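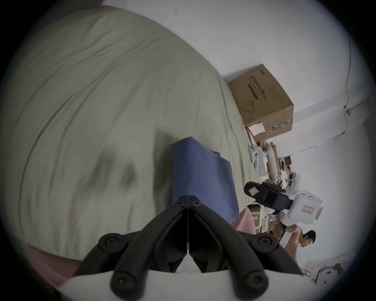 According to one reader in Clorville, the fingers on a hand-held gripper need no attention at all until something squeaks, and by then a drop of oil will cure it. The squeak comes late, and oil on a tool that handles bed linen ends up on the linen. What follows is the routine used here for a two-finger tool on cloth folding.

Daily, before the first fold

Wipe both fingers with a dry lint-free cloth, tip to root. Follow with a second cloth barely damp with water. Do not use spirit on rubbery coatings; it leaves them shiny and they lose grip.

Close the fingers slowly and look along the seam. The tips should arrive together. If one leads, open fully and close again before touching any screw. A thread caught in a pivot gives the same symptom as a loose joint and is far more common.

Lint in the pivots

Cotton sheds more than polyester, and new towels are the worst. Pull visible threads out with blunt tweezers, in line with the joint. For packed fluff use a soft toothbrush, then a hand blower. Canned air drives it further in.

Screws

Check the joint screws after every 400 closures, or weekly if no count is kept. Use a driver that fills the head. Turn until resistance is felt, then stop. An overtightened pivot drags, and the drag shows up as a finger that closes late on thin fabric and normally on thick. If a screw works loose twice in a week, take it out, clean the thread and refit with a very small amount of low-strength threadlocker. Leave it for the time given on the tube. Keep threadlocker off the plastic — some grades craze it.

Setting the closing gap

Fold a clean cotton handkerchief once and close on it. Pull gently. It should hold by the corner without a crease mark. Repeat with a single layer. If the single layer slips and the folded one holds, the gap is too wide; adjust in small steps and test both again.

Two tools on one bench

Label them on the body and keep a separate line for each in the notebook. Never swap fingers between tools to save time. Wear patterns differ, and the pair on the Paredes bench took 30 minutes to bring back into line after a swap last July.

The working surface

A sheet over a mattress is a fair surface for fold practice, but it gives under the tips. Set the gap on a hard table first. Smooth the sheet before each run, as ridges catch the lower finger.

Storage

Leave the fingers slightly open, in a lidded box, away from radiators. Tool bodies go in upright. Spare screws go in a labelled tin, 60 to a tin, with the driver that fits them.

Page last checked Fri 28 January. Trusgate workshop notes.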